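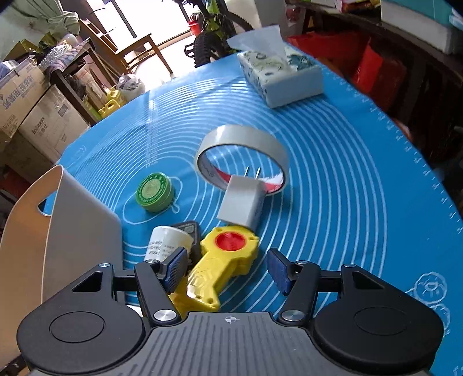 Clametti Shared Workroom
Minutes of the members' meeting, 22 June 2023

Present: Harsh Pal (chair), Hema Warrier, Volker Buschmann, Tharun Krishnan
Apologies: Aravind Mathew

1. Minutes of the March meeting
Agreed with one correction: the shelf key is held by Hema, not Tharun.

2. The big table
Hema said small things are being left on the blue baking mat again. She named the roll of silver tape, a white power adapter, the green tin and the tissue box. Volker asked for the tape to stay within reach. Agreed that the tape and tissues may stay and everything else goes in the drawers by closing time. The yellow toy-like object goes in the toy bin.

3. The mat
Tharun would like the mat kept for baking only. Harsh pointed out that it also protects the table. After some discussion it was left as it is, to be wiped down before any dough goes on it. Volker will get a price from Holer for a second mat, up to 22 dollars.

4. Lost property
Unclaimed items will be kept for 19 days and then given away. Hema to put up a note.

5. Drawer labels
Aravind sent word that the labels are printed. Tharun to put them on before the next meeting.

6. Any other business
Volker asked whether the room could open at 8 on baking mornings. Harsh to ask Mrs. Subramaniam, who has the front door key.

Next meeting: date to be set by Harsh.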